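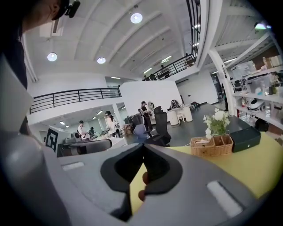
泡棉指垫手持夹爪在基瓦乌(Kivau)开放式办公区参与对比试用。

基瓦乌公布手持夹爪对比试用结果:三家送样,一家险胜,一束花全程在场

六月,基瓦乌(Kivau)应用测试组完成了今年第一轮手持夹爪对比试用。参加比较的有三款产品,分别来自贝尔纳里(Bernari)、金努宁(Kinnunen)和斯凯夫科姆(Skevcombe)。测试组先后完成2,354次有效抓取,另有326次被判无效,理由从“物品滚到柜子底下”到“记录员忘记按开始”不等。按照惯例,厂商送来的宣传册未计入评分。

先说结论,方便赶时间的读者。金努宁的样机总分第一,领先幅度不足以让任何人开香槟。贝尔纳里在软质物品上表现最好,在扁平物品上表现得像从未见过扁平物品。斯凯夫科姆最轻,也最容易让操作者产生“我还能再干一个小时”的错觉,第二天手腕会来更正这个看法。

为什么要比手持夹爪

基瓦乌过去两年的测试主要围绕固定安装的机械臂展开。机械臂有一个优点,它不会抱怨。手持夹爪由人握着走来走去,抓取动作由人完成,评价的好坏于是有一半落在人身上,这给评分表带来了不少麻烦。

“我们原来的评分表里有一栏叫‘重复定位精度’,”应用测试组负责人海尔米·帕尔塔宁(Helmi Partanen)说,“第一天上午我们就把它划掉了。人手的重复定位精度取决于早饭吃了什么。”

新的评分表保留四个大项:抓取成功率、持物稳定性、长时间握持的舒适度、指垫更换所需的时间。最后一项是维尔·科科宁(Ville Kokkonen)坚持加进去的。他负责备件,去年换过200副指垫,对这个话题有很多话要说,其中适合写进新闻稿的不多。

测试怎么做

试用地点没有选在实验室,放在了公司的开放式大办公区。项目组认为,夹爪日后要面对的是普通桌面、普通灯光和普通的杂物,在一间刷得雪白、什么都不放的房间里测出来的成绩,拿出来给客户看会有点心虚。办公区的缺点是同事会走过来问能不能也试一下。测试组最初的答复是不能,后来改为可以,但要填表。问的人立刻少了一大半。

每位操作者依次使用三款样机完成同一套任务:从桌面拿起物品,移到另一处,放下,再拿回来。物品清单包括纸巾、瓶子、收纳盒、线缆、一次性手套,还有一本厚度惊人的设备手册。手册是斯凯夫科姆自己寄来的,它家的样机没能把这本手册夹稳。我们事后把这个情况通知了对方,对方回信表示会考虑出一个精简版。

任务顺序每轮打乱,操作者事先不知道下一件是什么。休息时间固定,但咖啡机的位置不固定地影响了返岗时间。光照条件按办公区平时的样子,不加补光。项目组讨论过是否要把桌上的花篮撤走,讨论的时间比撤走它要长得多,最后决定保留。花未被列入抓取物品,这一点在规则里写得很清楚,科科宁还是问了两次。

指垫之争

本轮最有内容的分歧出在指垫上。深灰色泡棉指垫排成V形开口,对圆柱形和不规则物品都很友好,压下去有缓冲,操作者普遍反映“不用太认真对准”。这是夸奖,也是隐患。帕尔塔宁指出,缓冲掩盖了对准误差,新手用泡棉垫练习一段时间,换成硬质指垫以后成绩会明显下滑。

硅胶指垫抓得牢,放手时也牢。有一张便签纸跟着夹爪走完了整轮任务,计分时引发争论:它究竟算一次成功的抓取,还是一次失败的放置?规则最终补了一条,凡是放不下来的,都不算拿起来过。

硬质带纹指垫在瓶子上表现稳定,在纸巾上表现残暴。无效记录里有相当一部分与纸巾有关。

“每一种指垫都有一个它特别喜欢的东西,和一个它特别恨的东西,”参与试用的西布西索·姆努尼(Sibusiso Mnguni)说,“我现在看办公桌,脑子里会自动分类。这大概属于工伤。”

三款样机逐一点评

金努宁。握把形状保守,开合行程适中,没有一个单项让人印象深刻,也没有一个单项让人想把它放回盒子里。稳定性得分最高,更换指垫需要一把小号内六角扳手。扳手随机附送,附送的扳手在第三轮之后下落不明。测试组对它的总评是“可靠”,贝尔纳里的工程师看到后表示,这个词在他们公司一般用来形容食堂。

贝尔纳里。软质物品第一,手感细腻,扳机的力度反馈是三款中最清楚的,轻轻一收就知道有没有碰到东西。弱项是扁平物品,尤其是平放在桌上的卡片和手册,指尖下缘偏厚,伸不进去。操作者发明了把卡片推到桌沿再夹的办法,效果很好,但规则要求原地抓取,于是这些成绩全部作废。贝尔纳里对作废表示理解,对规则表示遗憾。

斯凯夫科姆。最轻,指垫更换最快,免工具卡扣,熟练后一只手就能完成。科科宁为它打出了本轮唯一的满分,并要求将此事写入本新闻稿,现已写入。问题在于卡扣有时候自己也想更换指垫。厂商称新版卡扣已在开模,测试组约定收到后重测这一项。

关于舒适度

舒适度评分由操作者在每轮结束后填写,分手腕、拇指根部和前臂三处。最初的问卷有一道开放题,“请描述您的感受”,收到的答案在文学上有价值,在统计上没有。后来改成五档选择,数据好看了许多,大家也显得没那么痛苦了。

三款样机在短任务中差别很小。持续操作一个上午之后差别拉开,斯凯夫科姆因为轻,前半段领先,可是它的握把偏细,操作者会不自觉越握越紧,后半段拇指根部的评分掉得最快。金努宁偏重,曲线却平缓。贝尔纳里居中,有两位操作者给出了完全相反的评价,核对后发现一位是左撇子。三家都没有专门的左手版本,三家都说“正在评估”。

“我们不打算挑一个冠军然后把另外两家请出去,”帕尔塔宁说,“客户的桌面不一样,手也不一样。我们能提供的是一张表,告诉他们哪一款会在哪件事上让他们生气。”

厂商反馈

三家厂商均在发布前收到了各自的测试数据。金努宁产品经理凯斯图蒂斯·奥尔格(Kęstutis Org)说:“我们对总分感到满意,对‘没有一个单项让人印象深刻’这句话感到不太满意,但我们自己的工程师读完点了头。”他同时确认,会补寄一把扳手。

贝尔纳里方面由应用工程师雷莫·奥特纳(Remo Ortner)回应。他表示,公司已着手把指尖下缘改薄,目标是在不牺牲触感的前提下应付平放的卡片。“我们看了录像里大家把卡片推到桌沿的那段,”奥特纳说,“很有创造力。我们宁愿他们不需要这种创造力。”

斯凯夫科姆以书面形式作了答复,内容包括感谢、新版卡扣的时间表,以及一本新的产品手册。手册比上一本厚。

下一步

第二轮试用计划完成3,000次有效抓取,将加入左手操作者的单独分组、湿手套条件,以及一组扁平物品的专项任务,奥特纳已经要求提前看到清单,请求被礼貌地拒绝。评分表将继续修改。“放不下来的不算拿起来过”一条予以保留,措辞可能会正式一些。

完整测试数据、评分表模板和任务说明可向基瓦乌应用测试组索取。愿意送样参加第二轮的夹爪厂商请在报名时注明指垫类型、是否需要工具更换,以及工具丢失后的补寄方式。宣传册可随样机一并寄来,依旧不计分。

关于基瓦乌

基瓦乌从事抓取设备与末端执行器的独立试用和比较,为集成商及设备采购方提供测试报告。公司不生产夹爪,不销售夹爪,备件柜里的夹爪均有归还日期。

媒体联络:基瓦乌应用测试组,海尔米·帕尔塔宁。来电请避开上午十点,那是换指垫的时间。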